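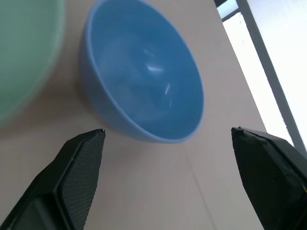
# Capítulo 7. Recogida de demostraciones

Una política aprendida por imitación hereda los defectos del conjunto con el que se entrena. En este capítulo se estudia cómo obtener ese conjunto: qué se registra, quién lo registra y con qué criterios se descarta un episodio.

Se llamará *episodio* a la secuencia de observaciones y acciones comprendida entre la postura inicial del brazo y el cierre de la tarea. La observación incluye la imagen de muñeca y el estado articular; la acción, el desplazamiento del efector y la apertura de la pinza.

El caso de referencia es el conjunto Dusturora, con 2.878 episodios de manipulación de vajilla, teleoperados por 14 personas bajo el protocolo de Wenceslao Paredes. Los cuencos plantean tres dificultades que reaparecerán en los ejercicios:

- el esmalte produce reflejos especulares que se desplazan con la cámara;
- el borde admite infinitas prensiones equivalentes, de modo que dos operadores pueden demostrar acciones distintas ante la misma observación;
- la exposición varía cuando entra en el encuadre una zona muy luminosa.

## 7.1 Variación de las condiciones iniciales

Sea $p(s_0)$ la distribución de estados iniciales. Si el operador coloca los objetos a mano y sin pauta, $p(s_0)$ se concentra en unas pocas disposiciones cómodas. Chun-yin Tam propone sortear la posición y la orientación antes de cada episodio, y renovar la lista de posiciones cada 70 episodios. La sección 7.2 formaliza este procedimiento.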